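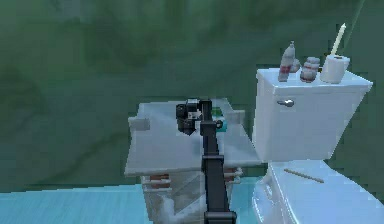 A reader wrote in after the last post that I should stop whinging about hills and just get lower gears. Fair. I did look. The Wundik cassette would do it but then the chain's too short, and the derailleur hits something, and suddenly it's a whole new bike.

Anyway. Rode the Urkow loop again. Left at 6am, still dark, gloves on. Cold enough that my toes gave up before the first bridge. August for you.

The gravel bit past the dam has been graded, finally, so no more corrugations rattling my teeth out. Downside is they've left it soft on the corners and I nearly went over at the second gate. Foot down, swore at a cow, kept going.

Then the climb. 3 kilometres of it, no shade in summer, no sun in winter, same rotten headwind both times. Walked the last steep pinch. Not sorry.

Stopped at the Kaewkla bakery after. Pies gone already!! Had a vanilla slice and a coffee the size of a bucket, sat out the front with my helmet still on becuase I couldn't feel my fingers to undo it.

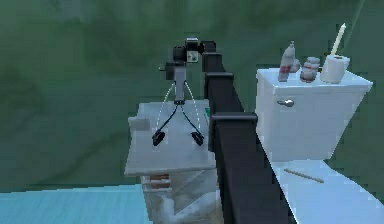 Prudari Cycling Club – Social Rides

Odometer says 1528 for the year so far. I'd wanted to be well past that by now but then there was the knee, and all that rain. Physio says keep it flat for a bit. The Urkow loop is not flat. I know.

Stuff to sort before the next one:

- new front tube, the patched one is on it's last legs
- proper winter gloves
- chain oil, the wet kind
- find the other shoe cover

If you're coming along, 4 of us are in so far and the pace is slow. Properly slow. Bring a spare tube, the thorns along the rail trail are bad again. There's a tap at the oval but it was off last time, so fill up at home.

Home by lunch, hosed the bike, asleep on the couch before the footy started. Legs like concrete today.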